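**Software Engineer, Planning and Control (two-arm garment handling)**

Bendska, Manipulation Software Group
Full time, on site. Posted Sunday, April 28, 2019.

Bendska writes the software that runs two-arm cells for sorting and folding garments. The stack is called Dolau. It covers perception, grasp selection, motion planning, joint-level control and the tools used to record and replay runs. The position is in planning and control, reporting to Maxine Tomoana.

**Background**

Dolau is a C++ code base with Python bindings. The planner takes a cloth outline and a set of candidate grasp points from perception, and returns a pair of timed trajectories, one per arm. The controller tracks both trajectories against a common clock. Most of our open problems sit at the boundary between the two.

Rigid-object planners assume that the thing in the gripper keeps its shape. Cloth does not, so a plan that is valid at the moment of the grasp can be invalid a short time later. We currently handle this by replanning at fixed checkpoints. We want to replan on events instead: a slipped corner, a sleeve folded under the body, a mismatch between the expected and the observed outline. The event detector exists in prototype form. The planner interface to support it does not, and writing it is the first assignment for this hire.
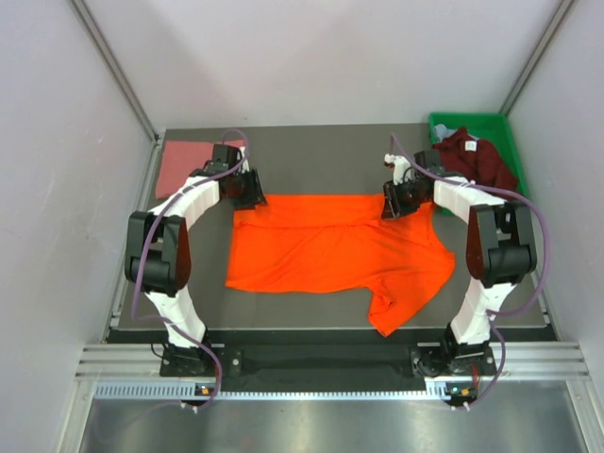 The second assignment is coordination between the arms. When both grippers hold the same piece of fabric, the distance between them has to stay within limits set by the material. At present the limit is a single constant per garment class, loaded from a configuration file. It should be estimated online from joint torque and outline data, with the constant kept as a fallback. Tanko Oyelaran maintains the torque estimator and will work with you on this part.

**What you will do**

- Define and implement the event-driven replanning interface.
- Extend the two-arm trajectory optimizer to accept limits that change during execution.
- Reduce planning time. The median for a two-arm fold is 135 ms on the cell computer, and the slowest cases are well above that.
- Maintain the regression suite. It holds 59 recorded runs, 29 of which cover short-sleeved shirts, and it is replayed on every merge.
- Write failure reports that an operator can act on. "Planning failed" is a common message in our logs and we would like to retire it.
- Spend part of each week at the cell. Changes to the controller are tested on hardware by the person who wrote them.

**Required**

- At least 3 years of work on motion planning, trajectory optimization or real-time control, in industry or in research.
- Good modern C++, including experience finding timing faults in multithreaded code.
- Working knowledge of arm kinematics, collision checking and joint-space versus task-space control.
- Clear written English. Design changes are reviewed as documents before code is written.

**Useful but not required**

- Work with deformable objects of any kind.
- Camera-to-arm calibration.
- Experience with Linux real-time scheduling.
- Having maintained a simulator that other people depended on. Ours, Pomare, models cloth as a mass-spring mesh and is accurate enough to test logic but not to tune contact.

A degree is not required. Code or written work that we can read will be given more weight.

**Team and working conditions**

You would be the fourth engineer on planning and control. Perception is a separate team in the same room. There is no on-call rotation. Controller releases are made on Tuesdays, and the cell is booked in half-day blocks through a shared calendar. Remote work is possible on days without a cell booking, after the first month.

**How to apply**

Send a resume and one technical sample to Maxine Tomoana at the Bendska office. The sample may be a paper, a design document, a repository or a description of a fault you traced, up to two pages. Put "Dolau planning" in the subject line. Cover letters are optional.

Selected applicants will have a one-hour call with Tanko Oyelaran, followed by a half day on site. The on-site visit consists of a code reading session using part of the current planner, a discussion of your sample and time at the cell. We do not set take-home exercises. Travel costs are paid.

Applications are read as they arrive. On-site visits will be held in June, and the start date can be agreed on with the successful applicant.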